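I started Gretlow on my kitchen worktop with a borrowed fretsaw and a lot of sandpaper, because my two kids had lost half the pieces of every shape puzzle we owned. You know how it goes – the star's down the back of the sofa, the circle's in the dog's bed, and the whole box is suddenly useless. I wanted blocks you could buy one at a time, in any shape and any colour, and nobody at the big toy shops would sell me such a thing. So I had a go myself!

These days we've a proper workshop on the Molley estate, just behind the tile place, and we send out some 2,000 blocks a month (more in December, when I don't see much of my own family). Stars are still the favourite by a mile. Blue outsells everything else, and green stars have a little following of their own, mostly nurseries.

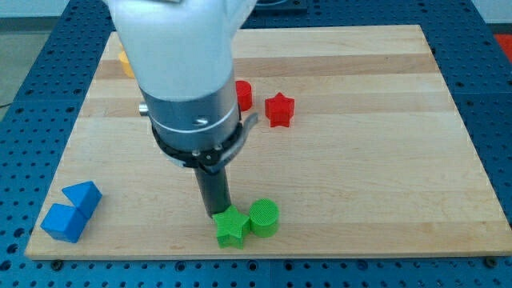
Can I order a single shape if we've lost one? Of course you can, and it's what we like doing best. Tell us the shape and the colour, and we'll post it in a padded envelope, usually within 2 working days.

We sell boards too. The Moser is our flat one, for sorting and building on, and the Ardeleanu has cut-outs for the shapes to drop into (it took me ages to get the corners right, and I still think the hexagon's a bit tight). There are 38 shapes in the full range at the moment. A crescent moon is on its way, if I can stop the points snapping.

If you're passing, do come in. The seconds basket is by the door, everything in it is half price, and children are very welcome to rummage. Ring first on a Monday as I'm often out delivering.

Page last updated 1/9/21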